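Pravex — Qui sommes-nous

Imprimer | Envoyer par e-mail

Pravex est un studio de développement de jeux musicaux et de rythme. L'équipe compte 9 personnes permanentes, réparties entre la programmation audio, la conception des niveaux et l'édition des partitions jouables.

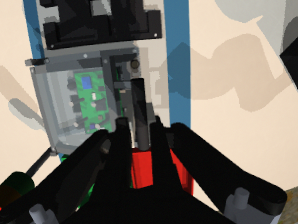
La rédaction Pravex

Notre activité repose sur Filtow, moteur de synchronisation écrit en interne. Filtow lit les pistes séparées d'un morceau, cale les notes à jouer sur la grille de tempo et compense la latence de l'affichage et des manettes. La fenêtre de jugement par défaut est de 10 ms pour la note « parfaite » ; elle se règle par niveau de difficulté.

Le premier titre publié, Keogh, est un jeu de percussions pour un à quatre joueurs, en local ou en ligne. Son catalogue comprend 400 morceaux, transcrits à la main puis relus par un second transcripteur. Les mises à jour du catalogue paraissent en mai et en novembre. 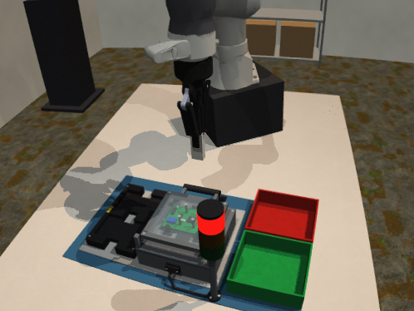
Bras robotisé blanc et gris, pince noire au-dessus de la table.

Drosutell, actuellement en développement, reprend le même moteur et y ajoute un éditeur de pistes. Le joueur enregistre une boucle, la quantifie ou non, puis l'exporte vers une partie multijoueur. Les fichiers produits restent lisibles par Keogh — à l'exception des pistes vocales, dont le format a changé.

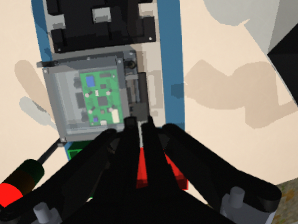

L'éditeur sera livré avec 3 modes de saisie : clavier, manette, contrôleur MIDI. Les périphériques de batterie électronique sont pris en charge par ce dernier, sous réserve d'une affectation manuelle des pads.

Pravex assure aussi l'intégration de Filtow pour des studios tiers, sous licence par titre. La documentation technique est fournie en français et en anglais.

Imprimer cette page | Envoyer par e-mail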